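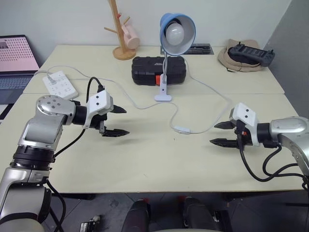 Cream-colored tables, set end to end.

Closing Error

24 December 2020

Purpose of the Visit

The contract asked for one line of levels from the harbor at Skevham to the Niazi pumping station, out and back, with a written statement of the closing error. Skostent had won the work on price. They sent me with a staff, a tripod, a Zetus optical level in its case, and a student to hold the staff.

Leveling is simple work. You stand the instrument between two points and look back at a staff held on the first, then forward at a staff held on the second. You subtract. The difference is the change in height. You then move on and do it again until you reach the place you were asked to reach, and then you do the whole thing in the other direction. The two answers should agree. They never quite do, and the amount by which they disagree is what the client is paying to know.

I had done the same line once before, the year my father was the one being paid for it. I was the student.

The Outbound Run

The starting mark is a brass bolt in the harbor wall, stamped 114. Its published height had not been revised in my working lifetime. The bolt was green and somebody had painted the wall up to it and stopped carefully all the way around, so that it sat in a neat square of bare stone. I cleaned the top with a thumb and had the student set the staff on it.

The line runs along the quay, up the steps by the net sheds, and then follows the old rail bed inland. Its length is 2,729 meters. Sight distances were kept equal, backward and forward, to cancel any tilt in the instrument. The sky was overcast and the air was steady. I had no trouble with shimmer.

The student was good at it. She kept the staff bubble centered and did not talk during readings. At the steps she asked why we did not use satellites. I told her that the contract specified optical leveling, which was true. She asked why the contract specified it. I said that a pumping station cares which way water will run, and that for this purpose a line of sight is hard to argue with. She wrote that in the margin of the field book, where nothing but readings and weather should be written. I let it stand.

We reached the pumping station in the early afternoon. The mark there is a bolt set in the threshold of the old engine house. I took the final reading twice and booked it twice.

The difference between my height for that bolt and the published one was 66 millimeters. The bolt was low.

A Note on Blunders

Errors of observation are small and fall on both sides. Blunders are large and tend to be round. A misread decimeter gives a hundred millimeters. A staff held upside down gives nonsense. Sixty-six is neither. It is too big to be the wind and too odd to be a slip of the pencil.

I checked the arithmetic on the spot, sitting on the engine house step with the book on my knee. The back sights and the fore sights summed correctly. The student checked it after me and got the same.

There remained the possibility that the ground had gone down. There was also the possibility that the published height had been wrong from the beginning, and the beginning was my father's line. His misclosure, in the report, had been zero.

I have run lines for most of my life and have not had a zero. It can occur. The readings have to cancel, and now and then they must do so for someone. I was on that line and I remember rain on the return leg, and water running down the eyepiece, and my father saying that we would call it a day at the rail bed. I remember being given chips in the van. I do not remember walking back to the harbor.

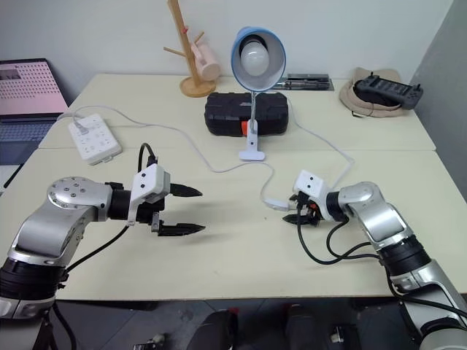 The Return Run

We went back by the same route, with new turning points. The light was going, and I shortened the sights on the rail bed so the graduations could still be read. The student's hands were cold and she held the staff through her sleeves. I told her to take the gloves in my bag. She said that she could feel the bubble better without them, which is not possible, but the bubble stayed where it should be.

At the top of the steps she asked if I wanted to stop and finish in the morning. There was a turning plate down, and a plate left overnight is a plate that has been kicked. I said we would go on.

She lit the staff with her phone for the last setups. On the bolt at the harbor I read, waited, and read again.

The closing error was 2 millimeters. The allowance for a line of that length was more than twice as much.

Reduction

I worked up the levels in the van with the heater on. The mean of the two runs put the engine house bolt where the first run had put it. I then took out the old report, which I had brought in a plastic sleeve and had not intended to open, and copied my father's outbound readings into a clean sheet.

They were sound, up to the rail bed. Past that point they were very regular. The sights were all the same length, to the meter, across ground where I had just spent half an afternoon failing to keep them so.

The standard form has a box for remarks on earlier work. It is a small box. In November I had filled one in for another client by writing "none."

I wrote: "Previous value for the engine house mark should not be used. Cause of discrepancy is in the observations. No evidence of ground movement was found." I signed under it. The surname on the form was the same as on the old one, and I expected the office would ask about it or would not.

The student wanted to know if the line was finished. I said it was, and gave her the field book to sign as well. She put her name on the page for the return run, under the last reading, and wrote the weather beside it - overcast, cold, dry.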